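Report on a Visit to the Trarach Food Handling and Produce Center
Prepared for the members of the Lungu Growers' Association, 23/11/2023
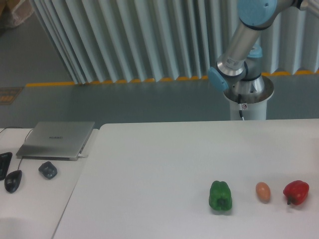 Green pepper, egg and red pepper on the white table in the second room.

A delegation from the Association visited the Trarach center at the invitation of its director, Mr. Edgardo Cruzado. The delegation consisted of Ms. Analyn Panganiban, Mr. Ramil Sarmiento and Ms. Jennylyn Sarmiento. Mr. Ryota Hattori of Liteck joined the party for the morning session and gave a short talk on packaging, which is summarized below. The purpose of the visit was to see how fresh produce is received, graded and prepared for sale, and to learn whether the center could accept goods from our smaller members beginning in May.

Arrival and receiving area

The delegation was met at the main entrance and asked to sign the visitors' book. Hair covers were issued. The receiving area lies directly behind the office and is reached by a wide ramp. Deliveries are weighed on entry and a paper slip is attached to each crate. The slip remains with the crate until the goods are dispatched. Members should note that the center does not accept mixed crates. Peppers of different colors must arrive separately, and eggs must be brought to the side door, where they are received by different staff.

Mr. Cruzado stated that the minimum quantity for a first delivery of peppers is 500 pounds. The delegation pointed out that several of our members could not meet this figure alone. He agreed that a joint delivery under one name would be acceptable if all the growers concerned were listed on the form.

The second room

The second room is used for discussion of grading standards and for instruction of new staff. A green bell pepper, a brown egg and a red bell pepper had been set out on a large white table, with a laptop on the adjoining desk. Ms. Panganiban, who has graded peppers for our Association for 7 seasons, led much of the conversation at this point and put a number of questions to the staff.

The center grades bell peppers on shape, skin and stem. A pepper that stands upright on its lobes is preferred by retail buyers, who often display the fruit in rows. The skin should be glossy and free of soft places. The stem should be green and cleanly cut, and peppers without a stem are placed in the lower grade whatever their size. Green and red peppers are judged by the same standard, though red ones are given a shorter holding time. Our own practice has been to allow both colors the same period in storage, and Ms. Panganiban has asked that this be reviewed before the next season.

Eggs are sorted by weight and shell condition. Shell color does not affect the grade, but brown and white eggs are packed separately at the request of buyers. Ms. Sarmiento asked about eggs with uneven color and was told that these are accepted as long as the shell is sound and clean.

Talk on packaging

Mr. Hattori spoke on the Atov carton, which Liteck has supplied to the center for the past two years. The carton is shipped flat and folded by hand. He recommended that peppers be packed in no more than three layers, with the heaviest at the bottom. Samples were handed out, and two have been kept at the Association office for members who wish to examine them. Prices were not discussed.

Matters for follow-up

Mr. Sarmiento will obtain the joint delivery form and circulate it to all members. The written grading standard has been requested from the center. Members interested in sending eggs should give their names to Ms. Sarmiento, together with the size of their flocks.

The delegation wishes to record its thanks to Mr. Cruzado and his staff for their courtesy and for the lunch provided.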